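4.3 Setting up the three-wall table enclosure

This section covers assembly of the Jaltside enclosure: white marble top, silver corner posts, and wall panels finished in Evevura floral paper. Complete section 4.2 (leveling the base) before you start.

Parts required
Marble top, 1
Slotted aluminum corner posts, 2
Wall panels: left, back, right
Post screws, bag 1115
Panel clips, bag 3952

CAUTION: The marble top is heavy and chips at the corners. Two people are needed to lift it.

1. Lay the top on the base with the polished face up. Slide it until the overhang at the front is even from left to right.

2. Stand a post at each rear corner. Fit the screws from bag 1115 and tighten them by hand only.

3. Slide the back panel down between the posts until it stops at the marble. The rear edge of the top and the lower edge of the panel should meet in a straight line.

4. Fit the left and right panels in the outer slots of the posts. Check the print direction before pressing the clips in. Clips from bag 3952 are not reusable.

5. Tighten the post screws, working from the bottom up.
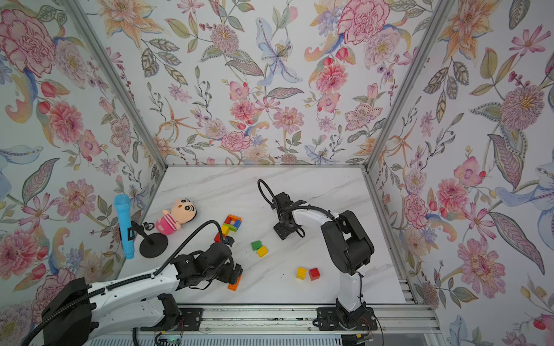

Figure 4-6. Enclosure with floral panels fitted, bricks on the marble top.

NOTE: The pattern is not matched across the corners. A flower that stops at a post is normal and is not a panel fault.

4.4 Checking the corners

1. Look along the top toward each rear corner at table height. The post must stand upright and the paper must lie flat on both sides of it.

2. Slide a sheet of paper along the joint between wall and marble. If it passes under the panel for more than 16 mm, loosen the clips on that side and press the panel down again.

3. Gray veins in the marble can look like cracks. Draw a fingernail across any line you are unsure of. A vein cannot be felt. If the nail catches, stop and contact Bomex parts service.

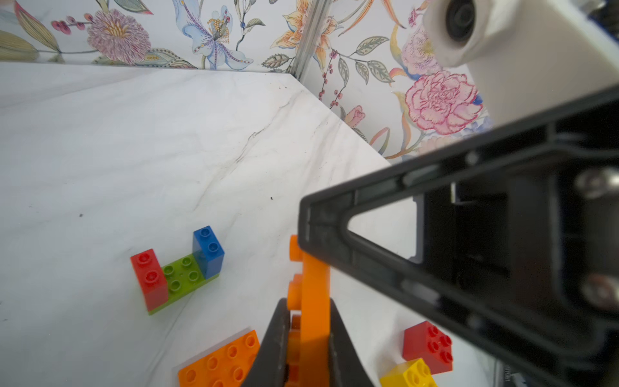 4.5 Placing the toys

The top is suitable for light items such as building bricks, plush dolls and small toys on stands. Do not place more than 100 N on any one point.

1. Wipe the marble with a damp cloth and dry it. Do not use vinegar or lemon-based cleaners.

2. Place items on stands first. A toy microphone in a round-based stand should sit with the whole base on the marble.

3. Lay plush items flat, clear of the walls. Colored fabric left against the paper can mark it.

4. Put brick structures down last. Lower them straight onto the surface and do not drag them, as grit under a brick will scratch the polish.
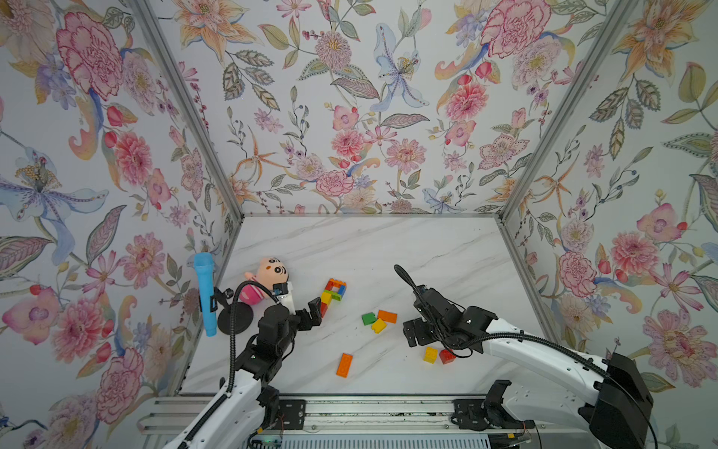 When moving a brick structure to a new position, lift it from the lowest row. Structures with an open middle tend to part at the upper joints when held from the top. Loose bricks should go back in the Geagea tray before the top is wiped again.

NOTE: Wipe the wall paper with a dry cloth only. Replacement panels are supplied singly; state left, back or right when ordering.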